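Session Assistants (Tabletop Object Handling), Part-Time
Flulau, Building 2
Posted 2023-08-20
14 shares · 3 comments

Flulau is seeking session assistants for the paper cup portion of the Todden tabletop program. The work consists of repeated short tasks with disposable cups and a wire cup holder: taking a cup out of the holder, laying it down, picking it up, returning it, and restacking. It is seated work at a single table. Previous laboratory experience is not required. Steady hands and a tolerance for repetition are.

1. Scope of the work

Each session is divided into blocks. A block is a fixed list of cup placements, read from a printed sheet and carried out in order. Start positions include cups upright in the holder, cups nested in a stack, and single cups on their side on the board. Assistants reset the table between blocks and record any cup that is dented, split at the seam or out of round. Damaged cups are retired and replaced from stock — they do not go back in the stack.

The full set is 2,000 placements, shared among all assistants on the contract. As of this posting, 723 have been accepted. A placement is accepted after review by Ilze Kütt, who checks it against the sheet.

2. Table and materials

The work surface is a white board on a table with a light wood border. The cup holder has a round brown base and stands toward the right side of the table. Cups are plain white paper with light printed decoration. Print varies between batches, and mixed batches in one stack are acceptable.
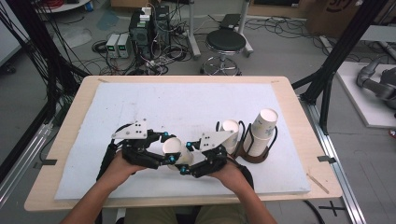
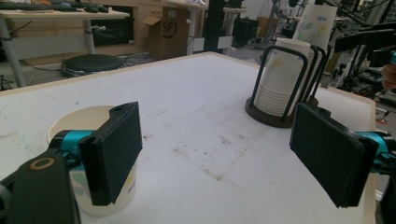 3. Duties

- Set the cup holder and loose cups to the start position on the sheet.
- Carry out placements at an even pace. Speed is not scored.
- Handle cups by the side wall or base. Do not pinch the rim.
- Separate nested cups one at a time. If two come out together, stop, return both and repeat the placement.
- Wipe the board at the end of each block. Scuffs that do not come off may be left.
- Sign the block sheet and place it in the tray.

4. Requirements

- Age 18 or over.
- Able to sit with forearms raised over a table for the length of a block.
- Full use of both hands. Left-handed applicants are welcome, and the sheets exist in both versions.
- Able to read and follow written steps in English.
- Dark, close-fitting sleeves or bare forearms. No bracelets or watches.

Applicants who worked on the Vanags cutlery sets in May may apply and do not need to repeat the induction. They do need to read the cup sheet, as the numbering is different.

5. Schedule and terms

Sessions are held mornings and afternoons. An assistant may book one or the other on a given day — not both. Breaks are taken between blocks and are paid. The first session is an induction with Szabolcs Magyar and is paid at the normal rate, which is sent with the offer. Contracts are issued through Flikerer and run until the set is complete. Each assistant is limited to 300 placements unless Dace Butkienė agrees to an extension in writing.

6. How to apply

Send a short note stating your preferred hand, the sessions you can attend, and any previous work of a repetitive manual kind (packing, assembly, food service and similar). A résumé is optional. Address it to Segundo Castaño at the Flulau front office, with "Todden cups" in the subject line. Notes without the session times cannot be processed.

Questions about the table setup or seating should go to Uldis Priedītis. The chair height can be changed, the table height cannot.

Subscribe to the Flulau openings newsletter. You can unsubscribe at any time.
We use cookies to remember your preferences. Accept | Manage settings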